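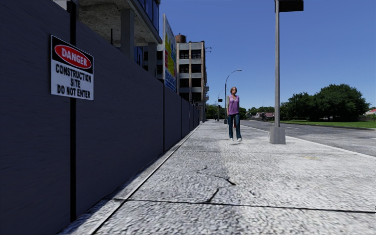 Site hoarding with the danger sign, rendered view.

Notebook | Previous entry | Next entry | Shop fit-outs | Contacts

August, 7:40 a.m., coffee in hand

Well, the Sulura grocery job is finally moving again, and I want to get it all down while it's fresh (last time I trusted my memory and we ended up cutting the same shelf end twice). Marloes Mertens called last night from the Ehlers office to say the landlord has signed off on the new store layout, the one with the bakery counter turned to face the entrance. I'm so pleased about that! The old layout had people coming in and looking straight at the back of a bread rack, and I'd been grumbling about it since spring.

So what we have now is 82 shelf bays in total, down from the first drawing, and 3 checkout counters with room left for a fourth if the store does well. Anoma Chowdhury redid the cut list on the big table yesterday and I checked it against the plan this morning. Everything agrees except the end panels for the dairy aisle, which are still down at the old height. Anoma, if you read this before I catch you, could you fix those first? The pencil marks on my copy are right, the red ones are from the June plan and should be ignored.

Test bay: we loaded it up again with 50 kg on the middle shelf and left it overnight. Sag this morning was about 4 mm at the front lip, a bit better than the last one, and I think that's the new bracket doing its job, though I did also tighten the left upright, so who knows. I'd like to run it once more with nothing else changed. I should have done that the first time, I know, I know.

The Vulton brackets are lovely to work with but the box they came in was short by a handful, and the paint on several is thin along the bend. I put the thin ones in the gray tub by the drill press. Please don't use them on anything a customer will see. They'd be fine for the stockroom.

Anham rang about the bakery counter top. They can do the pale maple or the darker one for the same money, and Marloes is leaning toward pale. Me too, it'll look friendlier under those store lights, and crumbs won't show so badly (my wife's point, and she's right). I said we'd confirm once Marloes has had a sample in her hands.

No opening date yet that I'm allowed to repeat. People keep asking me at the gas station, which is rather sweet, the whole town seems ready for somewhere new to buy groceries. I just tell them the shelves are coming along nicely.

Still to do: dairy end panels, second load test, bracket count back to Vulton, maple sample out to Marloes. Also the band saw is pulling to the right again. I cleaned the guides and it's a little better, but don't try anything long on it until I've had the blade off.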